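Washing a handwoven cloth with raw fringe, how careful do I need to be?
Home Textiles > Table Linens
13 replies, 976 views

loomhungry
Posted in January

Hi all! I finally bought a table covering I love and now I'm scared of it. It's a pale pinkish white, woven, and when you get close there's a tiny grid of pink, blue and cream threads (from across the room you'd never know). The seller was Rekha Bhatia, who had a stall at the Stivthorpe market, and she told me "cool water, no fuss" and then got busy with somebody else before I could ask about the fringe.

The fringe is my problem. It's loose along the edge, no knots, no hem that I can find. The table has turned into the dumping ground for whatever's on its way to another room, so the cloth is going to need washing sooner than I'd like. 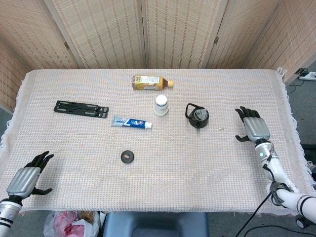
My table this morning, tea and toothpaste included.

You can see how the side droops over and frays. Do I knot it? Sew it? Leave it alone?

pinkingshears2
Pretty cloth! Run a line of straight stitching right where the fringe starts, on every raw side, BEFORE it goes anywhere near water. Matching thread, short stitch. I skipped that on a runner once and lost 2 inches off one end in the first wash.

GusInTheKitchen
I'd leave it. A machine line on handwoven looks stiff and you'll see it every time you sit down. Wash it in the tub, press the water out in a towel, dry it flat. Mine came from a Heitmann clearance and has been fine for years with no stitching at all.

pinkingshears2
Gus, yours is probably a tighter weave. This one looks open enough to creep.

GusInTheKitchen
Maybe. I still say knots over stitching. Little bundles, knotted snug against the edge, done in an evening with the TV on.

marlo_b
Never mind the fringe, cap that tea! (OK I see the cap is on.) But I wouldn't leave a bottle lying on its side on a pale cloth, I've had one seep on me and tea is a pain to get out. Cute little black kettle too, is it a Lestanix?

loomhungry
No idea on the kettle, it came from my aunt — there's no name on the bottom. And point taken about the tea, it's standing in the fridge door now.

marlo_b
If you do get a drip, cold water from the back right away. I use the Tusteck soap bar after that. Test a corner first, those pinks can run.

loomhungry
Thanks everybody. I'm leaning toward knots on the long fringe and a stitched line on the side that droops, so you can both be annoyed with me. Going to try a few bundles tonight and see how it looks.

pinkingshears2
I can live with that. Short stitch, though!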